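Coffee corner: new tray, new prices

The drinks table at Grindley has been set up again after the carpet cleaning, and everything for it now lives on one brown tray. Packets stand upright in rows at the back, with the other wrapped items in the two front sections. Please put things back in the section they came from. Last month the sections got mixed and Denise Haslam spent most of a lunch hour sorting them out.

The clear tray next to it is for odds and ends. If you find a stray piece on the table and don't know where it goes, leave it there and it will be dealt with on Friday.

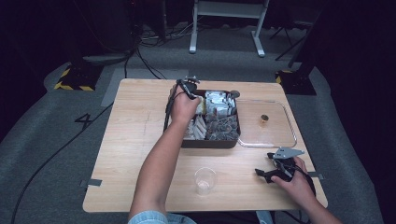 We get through more than people think. Denise went over the orders for the past year and the total came to 2,603 packets, most of them used between October and March. Our supplier, Daneshvar, now sells in cases of 500 or 700. We have gone with the 700, which should last until July if the warm weather keeps up.

The suggested contribution goes up to $6 a month from the next collection. Envelopes are in the top drawer by the door. Write your name on the front, or Eilidh Sutherland will have no way of marking you off.

Small plastic cups are still provided, but you are welcome to bring a mug. Mugs left over the weekend go in the cupboard under the sink.

Requests for anything different should go to Eilidh before the next order is placed. Two people have asked for peppermint so far.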